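We're five months into having robots on the packing side at Wijaya, and people keep asking me what changed. Mostly the evenings. I used to go home with sore wrists after handling the same cup 1,000 times a shift, and now I handle the ones the hand doesn't get right.

It works on cups first, one at a time, under the lights at the far end.

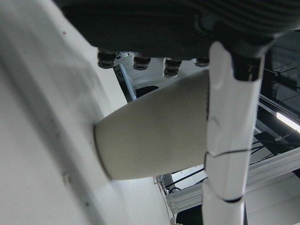
White finger across a cream-colored cup.

Kauko Riihimäki trained three of us on it in October. The training was fine, but I'd have liked more than one morning. Bogdan Roman moved from packing to watching the cell, and he got a small raise for it. Two others went over to the Skoletti account — same pay, different shift, and one of them isn't happy about the bus.

We also do larger pieces, and those take more attention.
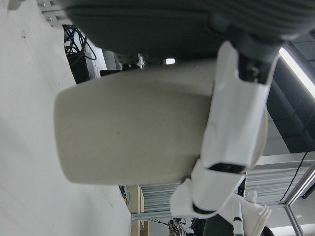

I stand closer for that kind of work and keep a hand near the stop button. My break is still 33 minutes, which was a fight. What I miss is the talking. With six people at a table you heard everything, and now I write notes in a log for whoever comes in next. Management says no more moves before the end of the year. I've asked for that in writing.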